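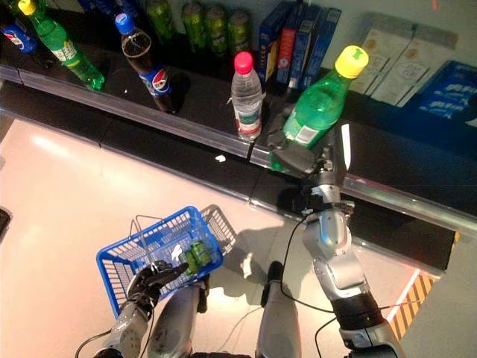
Drinks on a store shelf: cola, green soda, cans and water.

Why do fizzy drinks fizz?

I love the drinks shelf at the store. So many colors! Dark cola, bright green bottles, shiny cans, plain old water. But my favorite part is the sound when you twist a cap. Pssssht! So where does that sound come from?

It's a gas called carbon dioxide. You breathe some out every time you puff on a cold window. At the drinks factory, they chill the drink and push lots of this gas into it, then close the lid tight. The gas is squashed in there with nowhere to go, so it hides in the liquid – you can hardly see a bubble.

Then you open it. The squashed gas rushes out (there's your pssssht) and the gas hiding in the drink starts turning into bubbles. Up they go!

My neighbor Jinlong Fu is 7, and he asked me why shaking a bottle makes it so messy. Good question! Shaking mixes in lots of tiny bubbles from the top of the bottle. When the cap comes off, each tiny bubble grows super fast and shoves the drink out ahead of it. If your bottle has had a bump or a tumble, stand it up in the fridge for a while before you open it.

Water is different. Plain water has no gas pushed into it, so you can shake it all you like. Sparkling water does, and yes, it will get your socks wet.

Try this with a grown-up: pour 200 milliliters of fizzy drink into a clear glass and drop in a few raisins. Watch them for a minute or two. Bubbles stick to the wrinkles and carry the raisins up, then pop at the top, and down the raisins go again. Mine kept going all through lunch!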